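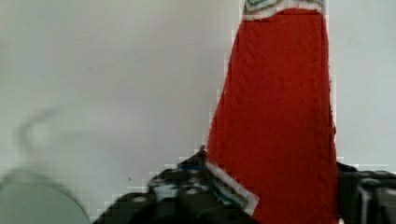 Toy library adds play kitchen sets to lending shelves

WESOW — Families with a library card can now borrow a play kitchen from the Wesow Toy Library, which put two sets into circulation this week after months of requests at the front desk.

The sets were paid for with $400 from Gandon Hardware on Liang Street. The store gives a small amount each March to a children's program in town, and this year's money went to the toy library, which has been in the back half of the Kodum Building since it moved out of the old post office.

Ingrid Obi, who runs the library, said puzzles and train track have always made up most of the loans. Play food used to go out in mixed bags and came back short so often that she stopped lending it.

"We would send out a lunch and get back half a sandwich," Obi said. "Parents kept asking for it, so we had to find a way to do it properly."
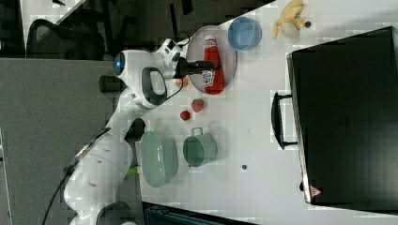
Each set is meant to hold enough for children to cook and serve a whole meal, and Obi picked the pieces one at a time instead of ordering a boxed kit. She wanted food that toddlers would know from home along with dishes that could be used in more than one game. Among the things laid out on the table are a ketchup bottle on a round plate, a light blue bowl and a pale yellow banana with its skin partly peeled open. There are strawberries too, in two sizes. Obi said fruit gets more use than anything else at the Saturday play hour, mainly because younger children like to hand it to people.

Cookware took longer to find. Many toy pans are sold with a stove attached, and the library has no room to store stoves. Obi ended up buying the pans and utensils separately and checking each handle for loose parts before anything was added to the catalog.

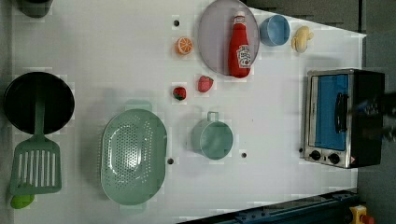 Play dishes and utensils on the table, including a black frying pan, a green slotted spatula and a mint-green oval colander.

Sets can be kept for two weeks and renewed once if no one is waiting. They are suggested for ages 3 and up. There is no charge to borrow one, but the library asks families to wipe the pieces with a damp cloth before returning them. Nothing in the sets should go in the dishwasher.

A lost piece costs $5 to replace, whatever its size. Obi said she went back and forth on the fee and decided a single price was easier to explain than a list. A family that finds the piece later can bring it in and get the money back.

Both sets were already checked out by Thursday afternoon. A waiting list is kept on paper at the desk, and names can be added by phone. Anyone who would rather try the toys first can do so at the play hour, where a few of the older dishes and some spare fruit stay out on the low tables all morning.

Obi is also looking for cloth items to go with the kitchens, such as small dish towels, aprons and oven mitts. Handmade ones are fine as long as they can be machine washed and have no buttons. Donations can be left at the desk during open hours — please do not leave them in the book drop, which is emptied only on Mondays.

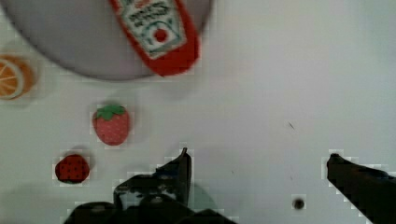

Hours and borrowing

The toy library is open Tuesday through Saturday from 10 a.m. to 4 p.m. in the Kodum Building. Use the Liang Street door. New members need proof of address and can sign up and borrow on the same visit. Strollers may be left in the front hall.

The play hour is held every Saturday at 10:30 a.m. Children must come with an adult, and no sign-up is needed.

Posted 2018-03-24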